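Houshang Akbari, April, 4:40 pm

Ticket 349 — left wrist cable snags on handoff, still open. Swapped the arms' start pose, re-ran the routine on the Tuson config.

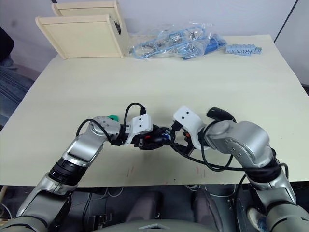

Both grippers on the part, cable loops left and right.

Left loop is to long. Tie it at the elbow next. Soudabeh wants the pencil marks redone before anyone touches offsets.
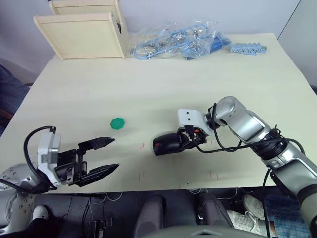

Offset on the left is 26 in the file, Yupin's note says otherwise — need to check wich one. Timeout raised to 600, no errors in the log so far.

Mouse grasp next. Same force setting both fingers.

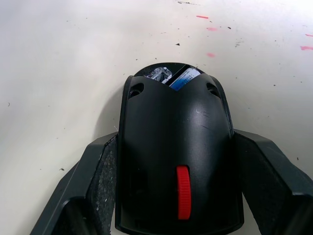 Leaving force alone till the cable is sorted. Rigoberto has the spare clips, will ask.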